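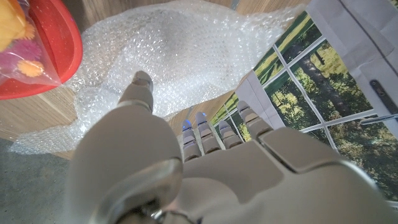

Owners of a phone from a maker that has left the market usually have to mail it in for repair. Local shops stop holding the parts, and the carriers that once took back faulty units send customers to whichever firm bought the remaining stock. For Plelia handsets that firm was Murnside. We obtained its intake records for the period after Plelia closed its phone division, 2657 parcels in all, and used them to ask whether the phones that arrived beyond repair had been in that state when the owner sealed the box. Packing was the first thing we looked at. Murnside's intake form has a field for the material found around the phone, and the most common entry was a single sheet of clear bubble wrap, the kind held up crumpled over the tabletop in Figure 2. Other entries included newspaper, clothing and, in a few parcels, nothing.

The intake form was not designed for research. It was drawn up by Sinéad Hennessy, who ran the receiving desk, and its purpose was to settle disputes with owners who said their phone had been damaged at the repair center. Staff noted the condition of the screen, the back cover and the charging port, and whether the phone would power on. They did not note how many layers of wrap had been used or whether it had been taped shut. Two parcels recorded as "bubble wrap" may therefore have been packed very differently. We kept the field as written and did not try to grade it.

Owners also filled in a form of their own when they requested a repair online. It asked them to describe the fault in a text box and to tick a line if the screen was cracked. We compared this with the intake record for the same parcel. A parcel was coded as a mismatch if the owner reported an intact screen and staff recorded a cracked one. Kerttu Keskinen and Declan Lynch coded the text boxes separately and then met to resolve the entries on which they differed. Most of those involved the word "scratched," which some owners used for damage that staff called a crack. These were left out of the mismatch group.

A mismatch does not prove that the damage happened in the mail. Some owners waited several weeks between filling in the form and sending the phone, and kept using it during that time. Others may have thought a cracked screen would raise the price of the repair. Murnside charged a flat fee for battery and port work whatever the state of the screen, but this was explained on a page that owners reached only after they had submitted the form.

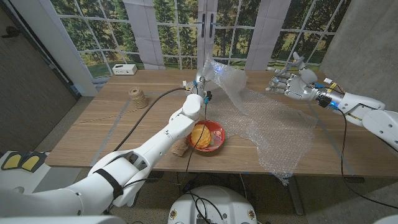
The fee page was moved to the front of the request process in May. Parcels that came in after the change are marked separately in our data, and we report the two groups side by side wherever the change could matter.

Parts supply was the second factor. Plelia had used Mac Mathúna as its screen supplier for most of its range, and Murnside bought the remaining screens as one lot. When a model's screens ran out, a phone with a cracked display was entered as beyond repair even if the rest of it worked. The records give the stock level for each model at the end of every week. From these we could separate phones refused for lack of a part from phones refused because of their condition. The older models ran out first. The Skurneo, the last phone Plelia sold, was still in stock when our records end on 2024-02-18.

We also drew a sample of 100 refused parcels and read the correspondence attached to each. In 5 of these the owner had been told by a carrier that parts would be available for the normal support period, and had sent the phone on that basis. The remaining letters dealt mainly with return postage. Cormac Ó Flaithearta read the full sample, and Finbarr Ní Bhriain checked his notes against the originals. Names and addresses were removed before the letters were passed to the other authors.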